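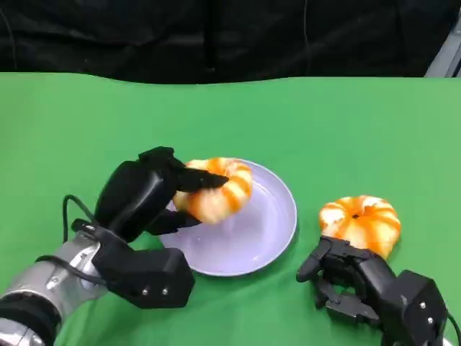
Vullum Keepsake Urn, small, with engraved plate

We sell this urn, and we will tell you what we think of it. The maker, Cleltell, calls it "heirloom quality." We would call it a decent small urn with a threaded lid and a finish that scratches if you look at it wrong. Families buy it for the size, mostly. It stands 8 inches tall and sits fine on a bookshelf.

The price is $300 with the plate. Engraving covers 2 lines. Cleltell's brochure says "unlimited personalization," by which they mean you can pick the lettering.
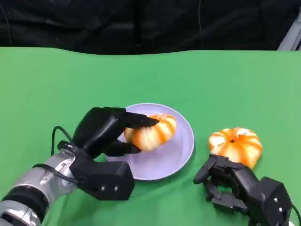
Will it hold all of the ashes?
For most adults it won't. This is a keepsake size, meant for a share of the ashes. If you want everything in one place, ask for the full-size Lam.

The Lam costs more and has the same lid. Xuelian Liao at our front desk keeps both on the counter so you can pick them up and feel the weight. Please do that before ordering. The catalog makes the Vullum look a good deal bigger than it is.

We are asked a lot about the Zultmont sealing kit, sold as an add-on. It is a tube of adhesive and a cloth. The adhesive works, but so does what you can get at a hardware store, and once the lid is glued it is a real job to open again. If you may want to divide the ashes later — brothers and sisters often do — leave it alone. 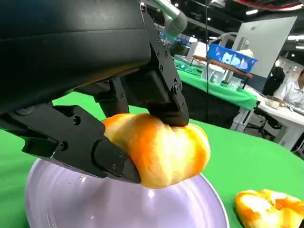 Engraving is done off site and takes 2 weeks. The brochure says "days." We have been keeping track since September and haven't had one back in days. Check the spelling and the dates on the proof yourself, then have somebody else in the family check them too. A plate can't be corrected after it's cut, only replaced, and Cleltell charges for that even when the order form was hard to read.

Orders for the holidays close 21st December.
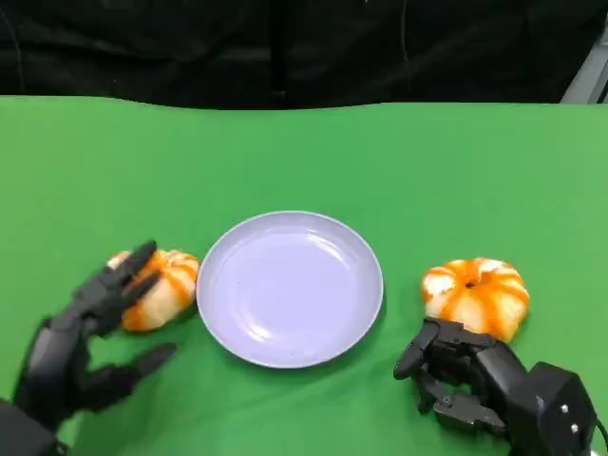
The velvet bag that comes with it is thin. Fung-ping Chow has better ones in the back and will swap it at no charge if you ask.

Returns: unengraved and unused only, in the box it came in. Engraved plates are final sale.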